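THE 88 TO EDER

The bus

Left it on the bus. Of course she did. Ga-eun Lim stood at the stop with her coat half on and watched the 88 go over the hill with her father's accordion in the luggage rack. She ran. Two blocks, maybe. The shoes were wrong for it. A man with a dog moved out of her way and then moved back in again.

The funeral was at four. In Eder. She was supposed to play.

She couldn't play, that was the other thing. Three songs, badly, all of them with the left hand guessing. But her aunt had said "you'll bring it, you'll do the slow one," and Ga-eun had said yes, in the voice you use on the phone when you want to get off the phone.

Stalis was not a big town. One square, one bakery, a bank with the blinds down. She called the bus company and got music. She called again and got different music. Then a woman, very fast, who said anything left on the 88 went to the Grilex building behind the depot and did she have a ticket number.

She had a ticket. It was damp. 245-something, the rest had rubbed off on her keys.

"That'll do," the woman said, and hung up.

Her phone was on its last bit of red by then. She found a place that would let her sit, a big open room with people working in the back, long pale table, wires everywhere. Pink charger in the middle of it all. A kid in headphones pointed to it without looking up.

She sat. She thought about the slow one. How did it go after the turn? Down, down, hold. Or down, hold, down. Her father used to play it in the kitchen with the window open and the neighbors pretending not to listen, and he'd swear in the middle, every time, same spot, like it was part of the tune.
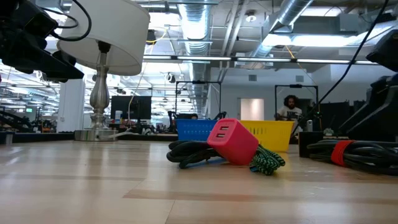 Grilex

Nine percent. Good enough. She went.

The Grilex building had no sign on the street side and she walked past it twice. Inside was a counter and behind the counter was a man eating soup from the lid of a thermos. Behind him, shelves. Umbrellas mostly. A cello with no case. One ski.

"Accordion," she said.

"What color?"

"Red. Kind of red. It says Skukitz on the front but the z fell off."

He wrote down Skukit. He wrote slow. She wanted to climb over the counter.

"The 88 turns around at Eder," he said. "So it's not here yet. It's in Eder. Or its on the way back from Eder."

"I'm going to Eder."

"Well then." He had some more soup. "You'll pass it."

She laughed, which surprised both of them. Then she was crying a bit and he pushed the napkins over and looked very hard at the umbrellas. He asked who it was for. She said my dad. He asked what he did and she said he fixed boilers, he played at weddings, he was terrible at cards. He owed everybody. All true and it didn't sound like anyone.

The man put down the lid. He went in the back. She heard him on a radio, saying the word accordion several times, louder each time.

"Driver's got it up front with him," he said, coming back. "He'll leave it at the stop by the church. There's a bench."

"On the bench? Just on the bench?"

"It's Eder," he said.

She filled out the form anyway, becuase he wanted her to. Item 1574. She signed it on the corner of the counter and left her pen there and didn't go back for it.
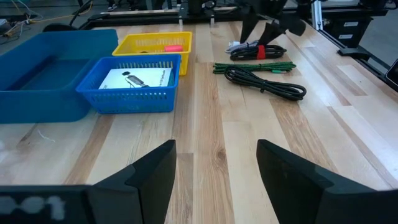
The slow one

Next bus, window seat. Fields, a quarry, fields. Halfway there the other 88 came at them on the narrow part and both drivers slowed down and lifted one hand off the wheel, and she pressed up against the glass like a child. Nothing to see. An old lady asleep.

Ten to four. The church, the bench.

It was there. Somebody's jacket over it in case of rain. Her aunt was sitting next to it in the black hat – the good one – with one hand flat on top of the jacket.

"You're late," her aunt said.

"I know."

"He was late for his own wedding. Did he tell you that?"

He hadn't. They went in. It was cold, and there were more people than she'd thought, some of them probably owed money. She got the straps on. One was twisted and she left it.

Down, hold, down. She was pretty sure. She got through the first part and came up on the turn, and her left hand went someplace else entirely, and she said it out loud, the word, his word, right there in front of the priest.

Somebody in the back row laughed. Then she found the note and went on.

Last updated 24th May
We use cookies to remember your reading settings. Accept / Manage
Contact | © All stories remain with their authors | Back to top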